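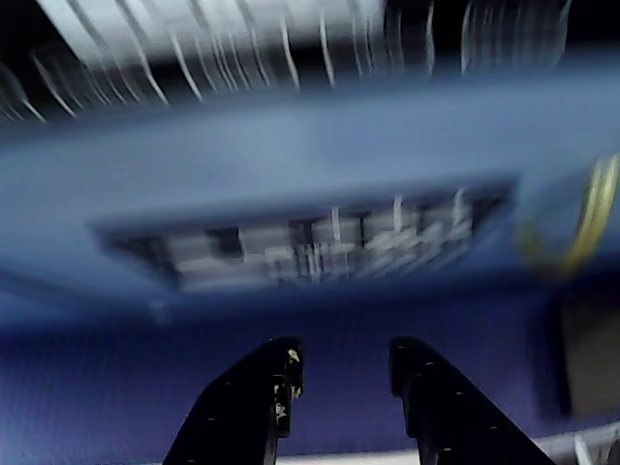
Two black gripper fingers with a narrow gap between the tips.

How Does a Cell Phone Find a Signal?

A cell phone has no wire joining it to the phone company. It sends and receives radio waves, which pass through the air and can't be seen or felt. Inside every phone are small antennas that pick up these waves.

The waves go to and from a cell tower. Some towers are tall metal masts beside a highway. Others are boxes fixed to the roof of a school, a church or an apartment building. Each tower looks after the area around it, and that area is called a cell. This is where the name "cell phone" comes from.

The town of Stirnport has four towers run by a phone company called Alto. If you call a friend across town, your phone sends your voice to the nearest good tower. From there it travels through cables to the company's computers, then to a tower close to your friend, and then to your friend's phone. All of this takes less than a second. 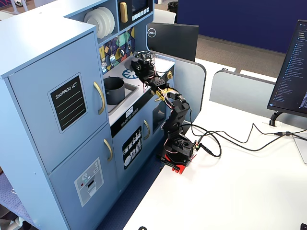

What happens in a moving car?

Suppose you are talking on the phone while riding from Stirnport to Vaddale. The first tower gets farther away and its signal gets weaker. The network notices this and passes your call to the next tower. This is called a handover. Most of the time you don't hear it happen.

Why are there places with no signal?

Hills, thick walls and long tunnels can block radio waves. The road to Vaddale goes through a valley, and the hills there stand between the phone and the tower. Your phone may show "No Service" until you come out the other side.

Phones use more battery power in places like this. They keep searching for a tower, and they send a stronger signal to try to reach one.

Words to know

Antenna: the part that sends or picks up radio waves
Cell: the area one tower looks after
Handover: passing a call from one tower to the next
Network: all the towers, cables and computers working together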